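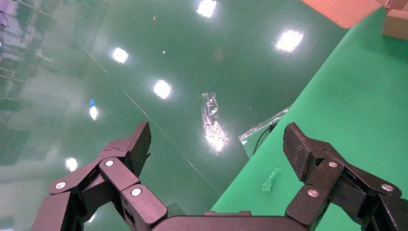 Gripper, green fabric and glossy green floor.

Floldale Bloggers' Circle
Minutes of the August meeting

Chair and notes: Uchenna Olaniyan
Place: upstairs room, Grellholm Library
Start: 7.05 pm

1. Minutes of the last meeting
Agreed as correct, with one change. Under item 6, "comments will be closed" should read "comments will be closed on posts older than a year". The copy on the shared drive has been replaced.

2. Matters arising
The broken link to the reading list has been mended. The old address now forwards to the new one. The request for a page of members' birthdays has been dropped by the member who made it.

The question of whether the circle should have its own email address was carried over again. The present arrangement - messages to the chair's personal inbox - continues for now.

3. Moving the joint blog from Orkia to Tamayo
The chair reported on the test copy. All posts have come across. Categories have come across. Tags have come across but with capitals removed, so that "Knitting" and "knitting" are now one tag. Members saw this as an improvement.

The following do not work on the test copy:
Drafts. These were left behind and must be copied by hand by whoever wrote them.
Scheduled posts. They arrive as published, with the date of the move.
Footnotes. The numbers show but do not link to anything.
Replies to comments. They appear in date order and no longer sit under the comment they answer.

It was asked whether the replies could be put right later. The chair had looked into it and found no setting for this. One member objected to the move on these grounds, as the comment threads under the bereavement posts are long and would be hard to follow. After discussion it was agreed that those threads would be saved as plain pages and linked from the posts concerned.

Agreed: the move to go ahead once the threads have been saved. No new posts on Orkia from the evening before the move until the chair gives the word. Orkia to stay readable, but not open for writing, until the end of its paid period.

Action: all members to copy their own drafts.
Action: Uchenna Olaniyan to save the threads and fix the footnotes in the most-read posts. Other footnotes to be fixed by their authors, if they wish.

4. Monthly prompt
Last month's prompt, "a meal I no longer cook", brought in four posts. The limit of 500 words was kept to in three of them. The author of the fourth asked for the limit to be raised. Others wanted it lowered to 300, on the grounds that a short piece can be finished in one sitting and that long ones tend to be left as drafts.

Agreed: the lower figure to be tried for the next prompt, as a guide and with no cutting of longer pieces. The title and any recipe do not count towards the total.

The next prompt is "the view from a bus stop". "What I would keep" was held in reserve. "My first job" was turned down, having been used before.

5. Tag posts and question chains
A member raised the matter of question chains, in which one blogger answers a set of questions and names others to do the same. Several members have been named more than once this summer and have answered none. It was said that the chains are friendly and bring readers. It was also said that being named in public feels like being set homework, above all during a bad month.

Agreed:
Members may name other members only after asking them.
No reply is owed, and no explanation for the lack of one.
Answers go on the member's own blog. The joint blog may carry a link.

The wording will be added to the house notes under "Manners", after the paragraph on quoting from private messages.

6. Breaks from posting
Following on from item 5. The joint blog rota at present shows a gap in red when a member misses a turn. Two members found this unpleasant. It was proposed that a member may mark a turn as "resting" and that the cell be left white. There was a short discussion on how much notice is wanted. No fixed period was set - a message before noon on the day is enough.

Agreed. The chair has altered the rota sheet. Past red cells have been cleared.

7. Photographs of family
Held over. The member who put this item forward was absent and had sent a note asking for it to wait.

8. Any other business
The room's wall heater cannot be turned down from inside the room. The library desk has been told.

Biscuits: the tin was left behind after the last meeting and has been found in the staff kitchen.

A member asked for spelling of the circle's name to be settled. The apostrophe comes after the s. The blog header on the test copy has it before the s and will be corrected.

9. Next meeting
Same room, same time. Items for the agenda to the chair beforehand. Item 7 will be taken first.

Meeting closed at 8.40 pm.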